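Chisholm Housing Association
Residents' Newsletter
Issue 116

Changes to bulky waste and recycling collections

The Association has agreed new arrangements with Pekeo, the contractor responsible for waste collection at Edora Court and the Zumotlow estate. The new arrangements begin on 9/17/22 and apply to all 251 homes across the two sites. Residents are asked to read this notice carefully and to keep it for reference.

Household refuse will continue to be collected weekly from the bin stores. Mixed recycling, which has been collected fortnightly until now, will also be collected weekly. This follows the survey carried out in August, in which residents of 90 homes replied and a clear majority asked for more frequent recycling collections. The Association is grateful to all those who returned the form.

The food waste service remains as it is. Caddy liners may be collected from the estate office during opening hours, one roll per household at a time. Residents who have mislaid their caddy may request another at no charge.

Glass should now be placed in the green-lidded bins and must no longer be put in with mixed recycling. Pekeo has advised that broken glass was the main cause of rejected loads over the past year. When a load is rejected it is charged to the Association at the higher rate for general refuse, and that cost is passed on in the service charge. Jars and bottles should be rinsed. Lids may be left on.

Cardboard must be flattened before it is placed in the bins. Large boxes left beside the bins block the doors of the store at Edora Court and have on several occasions prevented the crew from bringing the bins out. Where a store is blocked, the collection will be missed and the crew will not return until the following week.

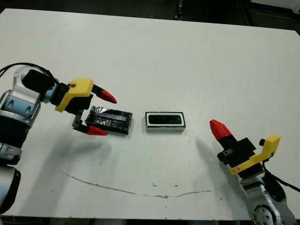

Batteries and small electrical items should not be placed in any of the bins. A collection box for household batteries is kept in the entrance hall at Edora Court, and a second has been placed in the laundry room at Zumotlow. Small electrical items, such as kettles, toasters and hairdryers, may be handed in at the estate office. Residents are asked to remove any personal information from telephones and computers before handing them in, as the Association cannot do this on their behalf.

Bulky items, including furniture, mattresses and large kitchen appliances, will be collected by appointment only. Each household is entitled to two bulky collections in a year without charge, with a limit of three items on each occasion. Appointments should be made through the estate office, either in person or by letter. Items should be left at the agreed collection point after 6 pm on the evening before the appointment and should not be left on landings or in stairwells at any time. The Association has a duty to keep escape routes clear and will remove items found there, and the cost of removal may be charged to the household concerned.

Residents who have difficulty in moving heavy items may ask for help when booking. Pekeo will then collect from inside the home, provided that an adult is present and the route to the door is clear. Those who already receive assistance with their weekly bins need not apply again.

Parking beside the stores

Bays 54 and 55 at Zumotlow will be withdrawn from use so that the larger collection vehicle can turn. The bays will be marked with yellow hatching. Permit holders affected by this change have been written to separately and offered another bay on the same side of the estate. Visitors should continue to use the spaces by the main gate.

Collection calendars will be delivered to each home before the new arrangements begin. Large print copies and copies in other languages are available from the estate office on request. Missed collections should be reported to the office within two working days so that they can be taken up with the contractor.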